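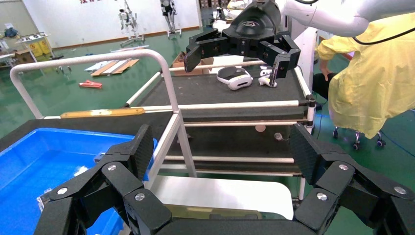
Week 4: Where should the stuff live? Storage and the walking problem

Okay, welcome back. Last week we drew floor plans and argued about doors. This week is storage, which I know sounds dull, but it's my favorite unit of the whole course and I will be insufferable until Tuesday, so bear with me.

The big idea first. Every object in a workroom has a home, and every home has a cost, and you pay that cost in footsteps. If the tape lives across the room and you need tape 56 times a shift, that's 56 round trips. Write it down as trips times distance and you have what I call the walking bill. (Sayaka Kaneko, who taught this course before me, called it the shoe tax. Use whichever you like on the exam.)

Fixed or rolling?

Fixed storage is walls, cabinets, shelving that's bolted down. It holds a lot and it stays put, so people learn where things are and stop looking. Rolling storage is carts, trolleys, anything on casters. It holds less, but you can bring it to the job and shove it out of the way after.

My rule of thumb: if a thing gets used in one spot, fix it. If it gets used in several spots by the same person, put it on wheels. If it gets used in several spots by different people, buy a second one! Students always fight me on this. A second pair of scissors is cheap. Go price one and then come fight me.

The Pallesska reading

You should have read the Pallesska case by now (it's in the packet, right after the Hajdu chapter). Quick recap for those who skimmed: a bookbinding shop with 2 benches and one glue station, and everybody cranky by lunch. The owner measured 400 feet of walking per book. They moved the glue onto a cart and got it down to 100. Same people, same tools, same room.

What I want you to notice is the part on the second page about the parking spot. The cart worked fine for a month and then it started drifting, a bit further from the benches each day, until people were hunting for it. They taped a rectangle on the floor and the hunting stopped. A thing on wheels still needs a home.

Open tops and lids

Short version, we'll do more in June. Open bins get used and lidded bins get stacked. Put a lid on something and somebody will set a box on that lid, and then you have to move the box first. Dust is the usual argument for lids and sometimes it's a good one. Paper and fabric, yes. Clamps, come on.

For next time

Pick a room you use every day. Kitchen is fine. Draw it, choose five objects, and work out the walking bill for each over one morning. Then move one object and do it again. Bring both drawings, in pencil please, and read Hajdu up to the section on shelf height.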